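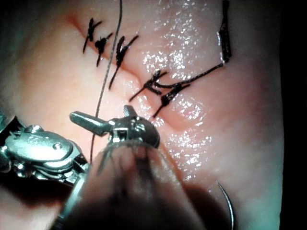
Selma Vukadinović

Home | About | Courses | Practice Pads | Contact

Indivgate is a suturing school. Small one. We teach closing – straight cuts first, then the awkward stuff – and that's pretty much all we do. Two rooms, four benches, plenty of black thread.

I started it after years of watching trainees rush the knots. Interrupted stitches, one at a time, tie, trim, next. Boring to practise alone, much better in company. People come from clinics, vet offices, teaching hospitals. Some just need to get their hands back after time off.

First morning is needle work. Where it goes in, how far from the edge, how to follow the curve and not fight it. Lots of unpicking. Bring a snack.

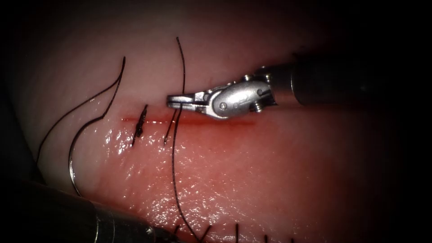 What we teach

Gultik – the starter course. Interrupted sutures on a straight incision, nothing else, until the spacing is even and the edges meet.

Halim – the follow on. Thread handling with long instruments. Where to grip, how much tail to leave, what to do when the strand loops over itself and you've lost the end. Tangles are most of the second day, so we teach 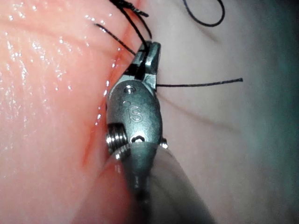

them properly. Slow down, find the free end, lift one strand. Don't yank. Pads tear and then your out of practice for the afternoon.

Trimming gets its own hour. Tails too short and the knot slips, too long and they get in teh way of the next one.
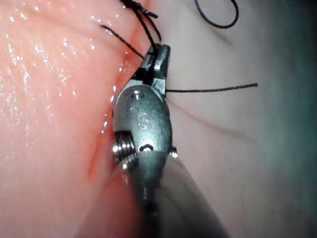
Joining us

Groups stay small. Next intake is December, form is on the Courses page. No exam, no certificate on fancy paper – you take your pad home.

Contact: Indivgate front desk, weekdays | © 2019 Indivgate | Back to top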